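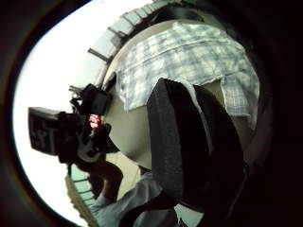 Tirnska Course 361: Textiles and Seating
Handout 4. Checked cloth on terraces and balconies
2022-11-15 | By Ivevach Urban

Checks and plaids are hard to drape. The grid shows every twist, so a cloth that looks fine in a plain color can look crooked in a check. Find the straight grain first, then line up one band of the check with the longest edge of the piece you are covering.

For the April terrace exercise, cut a test piece 90 cm wide. Leave 18 cm on each side for the fold. Pale checks wash out in strong daylight, so compare your samples outdoors before you choose.
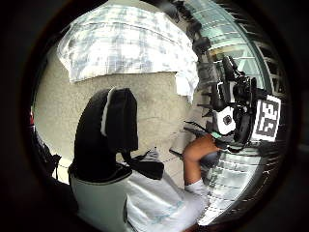
Should the check match at the seams?
Match it at any seam people will see from the front. Seams at the back or underneath can be left unmatched, which saves cloth.

Metal chairs need less work. Perforated seats let rain through and dry fast, but the holes catch loose threads. Keep raw edges away from them and hem before fitting. On tile, check that all the feet have caps.
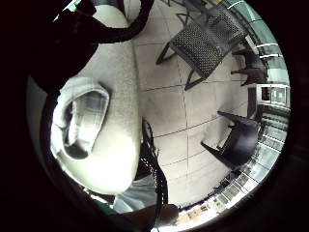

Plaid fabric, folded, and dark chairs on a tiled floor.

Bring to the next class: your test piece, pins, chalk, and the Boltusance sample card.

Questions about this handout: Tirnska course desk, room 18
© 2022 Tirnska. Back to top
This site uses cookies. Accept | Settings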